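Paper cup

A paper cup is a disposable drinking vessel made from paperboard, usually lined or coated to keep liquid from soaking into the fibers. It is used for hot and cold drinks, for small portions of food, and as a throwaway container in offices, workshops, classrooms and laboratories. 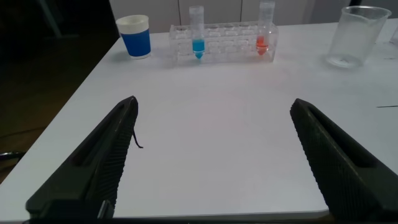
The basic form has changed little since machine-made cups became common in the early twentieth century. A paper cup has a sidewall, a bottom disk and a rolled rim. The sidewall is a curved sheet wrapped into a tapered tube and sealed along one seam. The bottom is a separate round piece set slightly above the lower edge of the wall. The rim is formed by curling the top edge of the wall outward. Some cups have a further outer layer, either fixed at the factory or slipped on by the person serving the drink.

History

Drinking vessels of paper are old, and small paper cups for tea are recorded in imperial China. The modern disposable cup grew out of public health campaigns in the United States in the first years of the twentieth century. Trains, schools and railroad stations had commonly provided a shared metal dipper or tin cup beside the water barrel, and physicians linked the practice to the spread of disease. Several states banned the common cup, and single-use paper cups were sold or given out in its place.

Early cups were mostly flat-bottomed or conical and were coated with paraffin wax. They served well for water but poorly for coffee, as hot liquid softened the wax. Cups with handles of folded paper were sold for hot drinks before the Second World War. Polyethylene lining came into general use after the war and gradually displaced wax for most purposes. Expanded polystyrene foam competed strongly with paper for hot drinks from the 1960s on, and in many places the paper cup later won back much of that trade.

Construction

Board

Cup stock is a strong, smooth paperboard made chiefly from virgin wood fiber. It has to bend around a tight curve without cracking and hold its shape when gripped. Recycled fiber is used less often in the part that touches the drink, partly on account of food contact rules. It is more common in outer sleeves and carriers.

Lining

The inside of a hot cup carries a thin film of polyethylene, which makes up around 5 percent of the weight of the cup in many designs. The film does two jobs. It keeps the board dry, and it acts as the adhesive when the seams are closed under heat and pressure. Cups for cold drinks are often lined on both faces, since moisture from the air condenses on the outside and would weaken bare board. Polylactic acid, made from plant starch, is used in place of polyethylene in cups sold as compostable. Water-based dispersion coatings are another alternative.

Rim

The rolled rim stiffens the mouth of the cup, which would otherwise fold when lifted. It also gives a rounded edge to drink from and a bead for the lid to snap over. The top edge of the blank is moistened or lightly oiled before it is curled. Even where the body is printed or wrapped in a strong color, the rim is commonly left white. Ink is kept away from the area touched by the lips, and the curl turns the unprinted top margin of the board to the outside.

A poorly curled rim is a frequent cause of leaks at the lid. The weak spot is the place where the side seam passes through the roll and the board is doubled.

Base

The bottom disk is set into a recess and held by folding the lower edge of the wall in around it. The fold is then pressed, often with a knurled tool that leaves small ridges. The recess lifts the disk off the table, so that the cup stands on a ring and a hot drink is less likely to mark the surface beneath. It also lets cups nest in a stack without wedging tightly together.

Types

Single-wall cups are the simplest and cheapest. They are used for water, soft drinks and moderately hot drinks, and for very hot ones when a sleeve is added.

Double-wall cups have 2 layers of board with an air gap between them. The outer layer is a separate wrap, glued at a few points, and is usually the only part that carries color or print.

Ripple-wall cups have a fluted outer layer. The flutes trap air and give a firm grip, but they take up more room in a stack.

Cone cups are rolled from a single piece of paper and have no base. They cannot be set down, and are dispensed from a tube next to a water cooler.

Portion cups hold sauces, pills or samples. The pleated kind is pressed from one round sheet and has no side seam.

Sizes

Cups are sold by nominal capacity, in fluid ounces in the United States and in milliliters in most other countries. The two systems do not match exactly, and a cup sold as 200 milliliters in one market may be listed as a 7-ounce cup in another. Nominal capacity may be measured to the brim or to a fill line, depending on the maker.

Rim diameter matters more than capacity when lids are chosen. Many lines are designed so that several sizes share one lid, the larger cups being taller instead of wider. Lids from different makers are not always interchangeable -- a difference too small to see can be enough to keep the bead from catching.

Manufacture

The board arrives at the plant on reels, already lined. It is printed, usually by the flexographic or offset process, and die-cut into fan-shaped blanks. A forming machine wraps each blank around a tapered mandrel, heats the overlap and presses the seam shut. The bottom disk is punched from a second, narrower reel and inserted while the wall is still on the mandrel. After the base has been sealed, the cup moves to another station where the rim is curled, in one or more steps.

Outer wraps are applied on a second machine. The finished cup is pushed into a waiting sleeve of board, which is held by spots of glue or by the fit alone. Cups are then checked for leaks and poor seams, nested, and packed in plastic bags.

Uses other than drinking

Paper cups are light, cheap and stable when standing upright, and they are kept on work tables for many small tasks. They hold screws, pens, swabs and offcuts, and serve for mixing paint, plaster or two-part resin in small amounts. Solvents may attack the lining, and some resins give off enough heat while curing to soften it. Waxed cups are unsuitable for certain finishes, as traces of wax can come away and spoil the surface.

In schools they are used for sprouting seeds and for simple experiments with sound, in which 2 cups are joined by a taut string. A cup in a laboratory or workshop should be labeled if it contains anything other than a drink, and cups for drinking are best stored elsewhere.

Disposal

The lining makes paper cups harder to recycle than plain board. The fiber is of good quality, but the film has to be separated from it in the pulper, and not all mills are equipped to do this. Cups collected with mixed paper are often sorted out and burned or sent to landfill. Compostable cups generally need the sustained heat of an industrial composting plant and break down slowly in a garden heap.

Outer sleeves without a lining can be recycled with ordinary cardboard if they are clean. Lids are made from a different material in most cases and are sorted separately.

See also

Cup sleeve
Disposable tableware
Paperboard
Water cooler

Last edited 13 Mar 2018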